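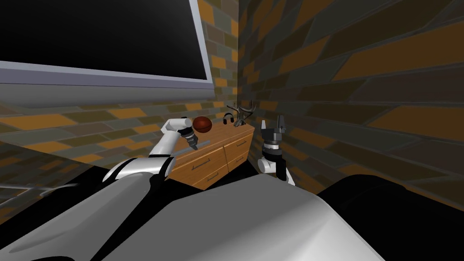

Karim Shehata wanted to know, before I'd even finished saying hello, why anyone would drive out to an open day to watch a simulated robot when the real ones are so much more fun. Fair enough! I'd worried about the same thing all through the planning.

Print | E-mail this article

5. The Holtemum open day

We ran the Natora demo for visitors in March 2023, on one big monitor with five folding chairs that filled up fast. The plan was simple: put the two-armed robot in its rendered room, let people pick a task and talk them through what the controller was doing while it worked. I had a script for the whole thing and dropped it pretty early — people ask what they want to ask, and mostly they wanted to know how it decides where to put its hand. So I switched to the close-up view from the gripper and left it up for most of the afternoon.

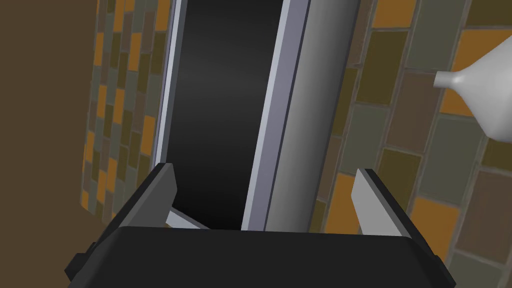 That made the talking a lot easier. We could stop the run, argue about the approach angle, then start it again from the same spot (try doing that with a real arm and a line of kids waiting). By closing time we had logged over 175 questions and comments on index cards, and I typed up every one of them myself. The cards about grasping were the longest, and a few had drawings on the back.

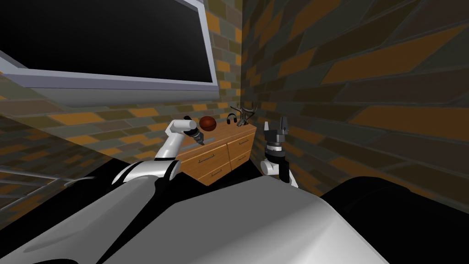

Cyprian Kalinowski wrote on his card that he'd trust the arm more if it would tell him what it was about to do next, even with just a beep. Several other cards asked for much the same thing, so we've put a spoken cue on the list for the April session. I'm also going to ask for a second monitor, so the room view and the gripper view can stay up together.
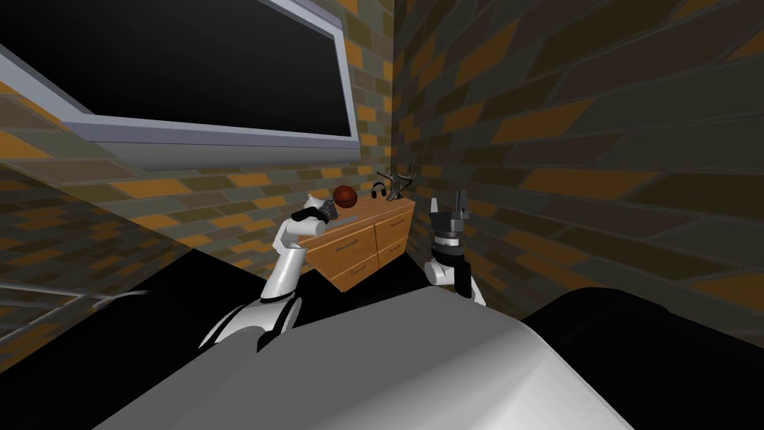 Figure 2. Left gripper at the basketball, over the end of the dresser.

Print | E-mail this article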